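## Rules for sharing a table with a robot arm

A robot arm is strong, but it does not know you are there. It follows its program. If your finger is in the way, the arm will not say sorry. For this reason people made rules.

At the Estport workshop, Wilma Lamont teaches children from 5 years old. Her first rule is simple: when the arm has power, hands stay off the table. Before you reach for a block, you ask an adult to switch the arm off, and you wait until the adult says yes.

The arm holds a red block in its gripper. 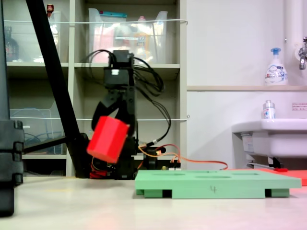
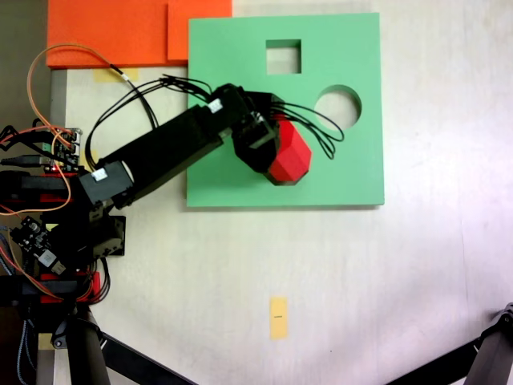

The second rule is about wires. Do not pull them, and do not put a drink near them. Long hair must be tied back, and sleeves are rolled up.

Big factories have rules also. They are called safety standards, and some of them are long books. The one on Wilma's shelf has 187 pages! You do not need to read it. But you can ask her where the stop button is, and she will show you.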